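I've been going through my teleoperation episodes all February, usually with a coffee at 6 in the morning before the house wakes up, and I am still having so much fun with this. The set is up to 1,141 now! Refilwe Nkosi, who got me into all this, tells me to aim for 3,000 before I even think about training. Fine by me – driving the arms is the best part.

Two views from the same simulated table: 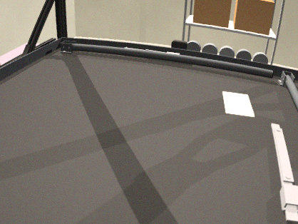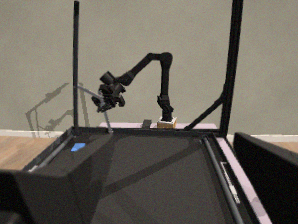 What I keep learning is how much my hands do without telling me. When I reach for something at my own desk I just go. When I steer an arm to it, I have to pick a path, and the robot will copy whichever one I pick, wobbles and all. So now I plan the approach before I touch the controls. Take the little blue piece near the left side of the table. It's wider at one end than the other, so I want every demonstration to come in on it the same way, slow for the last bit, with the fingers already open. My early tries came in from all over the place and I'm redoing 40 of them this week (the Wilonden folder, if you've been following along).

I've also started leaving in the small corrections. If I overshoot and ease back, that stays, and the policy gets to see what easing back looks like. Long dithering pauses go in the trash. I used to cut both, and I think my first model was worse for it.

Next up is passing things from one arm to the other, and I've already got a whole page of notes on it.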